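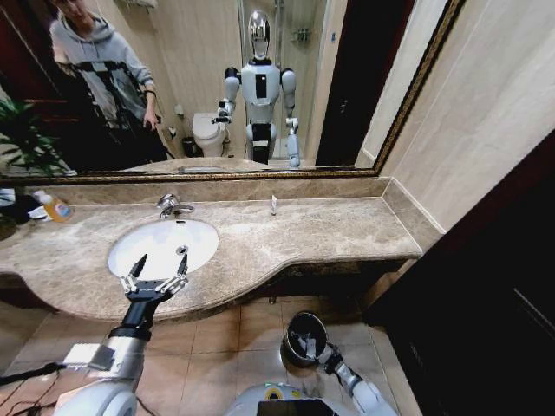 Vanity top, ground-floor bathroom, Nerby

The house at Nerby was let furnished for most of its life, and the bathroom fittings are listed on our schedule as original. This gallery covers the vanity and the wall behind it. Notes are by Philomena Acheampong, with stone advice from Kwabena Ankrah.

Top: beige and brown marble with darker veining, one curved end. Clean with a pH-neutral stone soap only. Vinegar, lemon and most limescale sprays will etch the surface, and an etch mark cannot be wiped out.

Basin: oval, white, undermounted, set left of centre. The joint between stone and basin is sealed with neutral-cure silicone. Acetic silicone must not be used here, as it can stain the stone next to the bead.

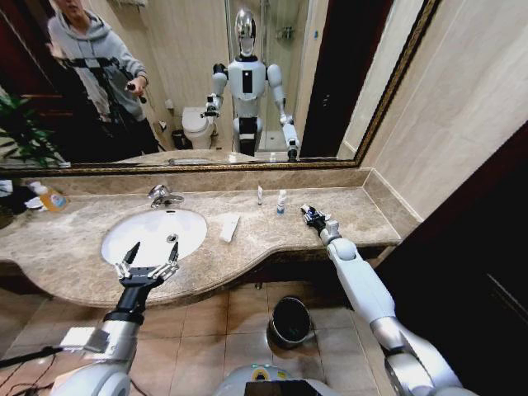
Etched areas on the top are dealt with by hand, using resin-bonded diamond pads and plenty of water. The sequence for light marks ends at 2,000 grit, then 3,000 if the neighbouring stone is brighter. Do not start at 80; that grade is for grinding out chips and leaves scratches that take the rest of the day to remove.

Front edge: the profile curves outward, so a rigid block touches it only in places. Use a flexible backing pad and short strokes along the line of the edge.

Tap: chrome single lever, on the back ledge. Dry the base after use. Scale forms first where the body meets the stone, and a scraper will mark both. 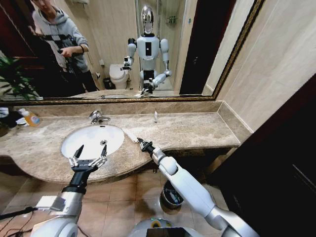

Soap bottles and tubes should stand on a tray if they are to live on the ledge. Coloured liquid soap left under a bottle can creep into the pores and show as a ring. Impregnating sealer slows this down and does not stop it. Nevzat Uysal reseals the top each September, 4 hours before the room goes back into use.

Upstand: low marble strip along the back wall. The narrower ledge to the right, along the cream tiles, is cleaned in the same way.

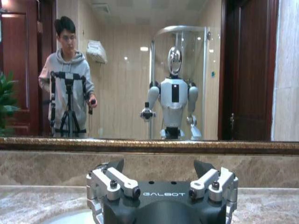 Photo: Onni Huttunen / Lavora Interiors

Mirror frame: ornate moulding with an aged bronze-gold finish, directly over the upstand. Dust with a dry soft brush. Spray glass cleaner on to the cloth, never on to the mirror, or it will run down behind the lower moulding and attack the silvering.

Tile and shower glass notes are in the Mevarley gallery.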